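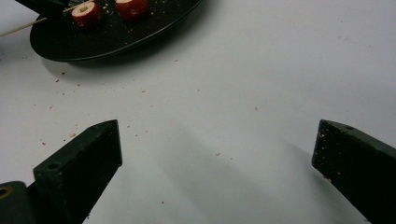 How Does a Robot Pick Up a Snack?

Try picking up a grape wearing oven mitts. Tricky, right? Robots have that problem all day long!

At the Nellow workshop, Renji Kinoshita tests grippers, the "hands" of a robot. This May he compared two of them. The Amano has hard fingers that close like pliers. The Palten has softer ones that bend a little around the food.

Each gripper got 80 tries at lifting a piece of food without squashing it. The Amano managed 52 and the Palten managed 71. Go, Palten! But the Amano was much better with thin things like skewers, so Renji still likes them both.

Try it yourself! Pick up a cracker with kitchen tongs, then with chopsticks. Which one makes fewer crumbs?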